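4.2 Comparison of the two finger types

In this section we compare the two finger types which were introduced in Section 3. The first type, which we call the flat finger, has a stiff paddle and no coating. The second type, the Ondel finger, has the same outer size but its inner side is covered with a soft ribbed pad. Both types were used on the same parallel gripper, with the same arm and the same controller, so that the fingers are the only part which changes between the two conditions. The change of fingers takes a few minutes and was always made by the same person (Annelore Sperling), in order that the screws were tightened in a similar way each time.

The task is taken from the small bakery counter which we used already in the pilot study. The arm must find a container on the table, grasp it at its wall, lift it and place it on the left or on the right side of the counter, following the command of the operator. We chose containers which are in daily use in such a shop. They have thin walls, they are not exactly round, and some of them bend when they are pressed. For these reasons they are more difficult than the cubes and cylinders of the Retetton set, with which both finger types reached almost the same result in our earlier tests.

In total we recorded 508 trials, of which 247 were made with the flat finger and the remaining ones with the Ondel finger. The numbers are not equal because one session with the flat finger had to be stopped after a fault in the power supply, and we decided not to repeat it on another day under different light. All trials were made with the wrist camera only. The fixed camera above the counter was switched on for safety, but its pictures were not given to the controller.

At the start of a trial the arm moves to a position above the container and opens the gripper to its full width. The controller then takes one picture and calculates the grasp from it. Figure 6 gives an example of such a start position with the flat fingers.

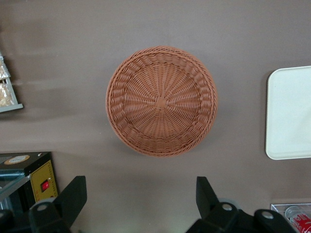
Figure 6. Wrist camera view at the start position, flat fingers fully open, with the woven basket as target object. The basket is empty. A white tray is on the right side of the table.

The start position has a large influence on the result. Because the camera looks straight down, the rim of a shallow container and the bottom of the same container are seen almost in one plane, and the height of the wall must be estimated from small differences only. With the woven basket this estimate was often too low. The weave has many fine lines, and the method of Siddiqui, which we use for finding edges, sometimes took one of the inner rings for the rim. In this case the fingers closed too far inside and pushed on the floor of the basket instead of holding the wall. We observed this error with both finger types, and it is therefore not counted as an error of the finger in the analysis below. It is an error of perception and we report it separately in Section 4.4.

If only the trials with a correct rim are considered, the difference between the finger types becomes clear. The flat finger has a good contact with smooth and straight walls. With the plastic tray, where the raised rim is low, its thin end could go under the edge without difficulty, and the lift was stable in nearly every trial. The Ondel finger is thicker at its end, and it needed a second attempt more often with this object. On some occasions the soft pad was folded by the edge of the tray, and the tray then turned slowly during the lift.

With the basket we found the opposite. The wall is sloping and its surface is uneven, so that the flat finger touches it at a few points only. When the arm accelerated, the basket could rotate around these points, and in the worst trials it slipped out before the placing position was reached. The ribbed pad goes into the spaces of the weave and holds the basket also when the grasp is not exactly in the middle of the wall. We could reduce the closing force of the Ondel finger by one step of the controller without losing the object. With the flat finger the same reduction led to a slip in most of the trials, and we did not continue with this setting.

A second observation concerns the objects which stand near the border of the working area. The counter was not cleared for the experiment, as it is not cleared in a real shop either, and therefore packaged goods, an appliance and other containers are often in the view of the wrist camera. The segmentation was in general not disturbed by them. The most frequent problem came from transparent material. Clear packages and clear containers gave weak edges, and twice the planner accepted a path that passed too near to one of them. After this we increased the safety distance for the whole area, with the effect that the movement became slower for both finger types.

The fingers themselves are also visible in every picture. We remove them with a fixed mask, which was drawn by hand once for each finger type. On 03/05/2018 the mask of the flat finger was loaded by mistake while the Ondel finger was mounted. The results of that morning were deleted and the trials were made again in the afternoon, and the numbers given above include only the repeated trials. For future work we would prefer a mask which is calculated from the actual opening of the gripper, as it is done in the Beltness controller.

Regarding wear, the flat finger showed no visible change at the end of the experiment. The pads of the Ondel finger were replaced one time, when the ribs near the tip had become smooth. The manufacturer of the pads does not give a value for the life time, and our number of grasps is too small for making a general statement. We estimate that a pair of pads can be used for roughly 1,000 grasps on woven material, but this must be confirmed in a longer test.

To summarise the comparison, we recommend the flat finger for trays and other smooth containers with a low rim, and the Ondel finger for baskets. For a counter where both kinds of objects are used, the choice depends on which failure costs more. A second attempt on a tray costs only time, while a dropped basket may lose its content. For this reason the Ondel finger was selected for the user study, which is described in Section 5.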